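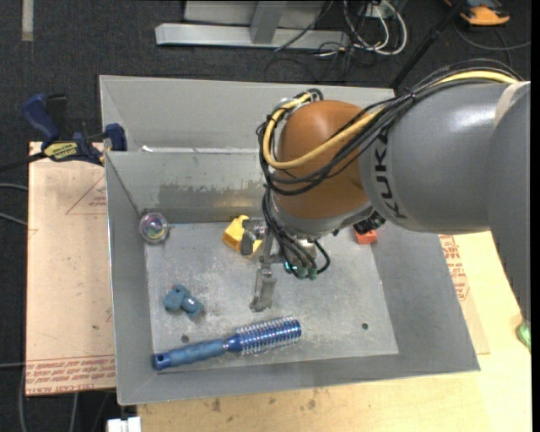

Braço KUKA sobre a caixa de metal

marta_lê
2023-01-24
Pessoal, acabei ontem à noite o "Junditz", do Evander Drummond, e preciso de falar com alguém porque cá em casa já ninguém me ouve! São 600 páginas e li as últimas 200 de uma assentada (hoje no trabalho fui um zombie). A Nidine é das personagens mais bem escritas que apanhei nos últimos anos, e aquela travessia do rio com o irmão deixou-me de rastos. Quem já leu?

quiosque_do_rui
Li em janeiro, nas férias, e olha, não partilho do entusiasmo. O começo é ótimo, sim senhor, mas depois são capítulos e capítulos de cartas para a tia e a história não anda. Dei-lhe 5 em 10 e já fui simpático.

marta_lê
Ó Rui, mas as cartas são o melhor!! É ali que se percebe que ela nunca quis voltar para a aldeia. Chegaste ao fim, ao menos?

quiosque_do_rui
Cheguei, cheguei. E o final também me irritou. O Rey desaparece a meio e depois volta como se nada fosse, a tempo do funeral. Quem é que engole isto?

papel_velho
Eu engoli :) Acho que ele volta por causa da casa, há uma conversa com o notário lá para o meio que passa muito depressa. Tive de voltar atrás para a encontrar. Agora, a tradução da Skerico é que me custou, tem frases que parecem coladas do inglês e os diálogos soam todos iguais.

marta_lê
A conversa do notário, claro! Tinha-me escapado por completo, vou reler. Da tradução não me queixo, mas também li com pressa.

tó_lombadas
Para mim é um 8. Não é o melhor dele, gostei mais dos contos, mas a parte do inverno na pensão é uma maravilha. Rui, tenta os contos antes de desistires do homem.

quiosque_do_rui
Se alguém mos emprestar, tento. Comprar é que não compro mais nenhum.

papel_velho
Tenho-os cá, manda mensagem privada e combinamos.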